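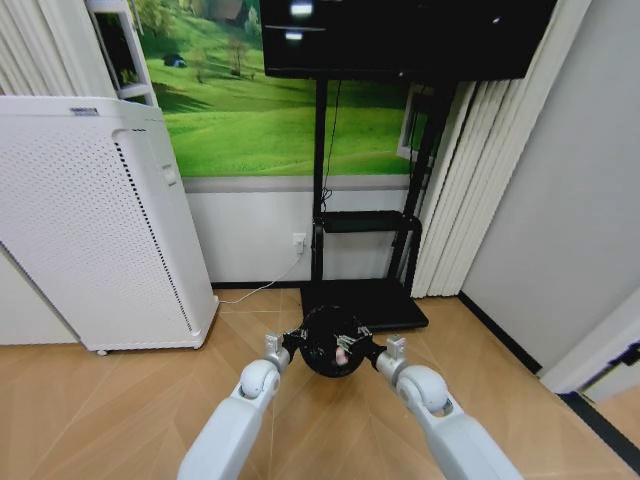
Drokance Technical Courses, Clernville
Manipulation Lab, Unit 3: Comparing grippers for two-arm holding
Handout for students, version of 6 November 2022

1. Purpose of this unit

In Unit 2 you worked with one arm and one gripper. In this unit two arms share one object. We will compare two sets of fingers under the same conditions and write down the results in a form which another group can repeat.

The two sets are the Dehghan fingers, which are flat and stiff, and the Dresard fingers, which have a soft pad on the inner side. Both sets fit the same bracket, so you do not need to calibrate the arm again after a change. You must only enter the new finger length in the controller.

2. Why round objects are difficult

A box gives two parallel faces, and a flat finger can rest on each of them. A bowl or another round object gives only a small contact area on each side. If the two contact points are not opposite each other, the pushing forces make a turning moment and the object rotates out of the grip. With one gripper you see this as a small slip. With two arms it is worse, because each arm tries to hold its own position and the error of one arm becomes a load on the other.

For this reason the line between the two contact points should pass close to the center of the object. Please check this from the head camera and also from the side. From the head camera alone the height of the contact is hard to judge, especially if the object is dark and has a shiny surface.

3. Controller settings

Position mode on both arms: simple to start, but the squeezing force is not limited. Use it only for the approach.
Leader and follower: the left arm keeps its position, the right arm follows with a force limit. This is the standard mode for the comparison.
Force mode on both arms: the object may drift slowly to one side. We will come to it in Unit 4.

Keep the camera exposure fixed during all trials. Automatic exposure changes when a white arm moves into view, and then a dark object loses its edge.

4. Procedure

Mount the first finger set and enter the finger length.
Close each gripper in the air one time and set the zero of the force reading.
Move both arms to the start pose and approach the object slowly.
Make contact with the left arm first, then with the right.
Lift the object a little above the floor, hold for 3 seconds, and put it down.
Save the log before you start the next trial.

One full series has 200 trials for each finger set. Do not change the speed inside a series. If a trial is stopped by the safety limit, it counts as a failure and it stays in the table.

5. Results from the April group

Dresard fingers: 196 successful holds in 200 trials. All failures were rotations of the object during the lift.

The April group did not finish the series with the Dehghan fingers, so there is no fair number to put next to this one. Your series will fill this place.

6. To hand in

One table for each finger set, the controller settings, and a comment of not more than 600 words. In the comment, please separate what you measured from what you suppose. Describe at least one failed trial in detail, with the force curve of both arms.

Reading for next time: the chapter on contact forces, up to the friction cone.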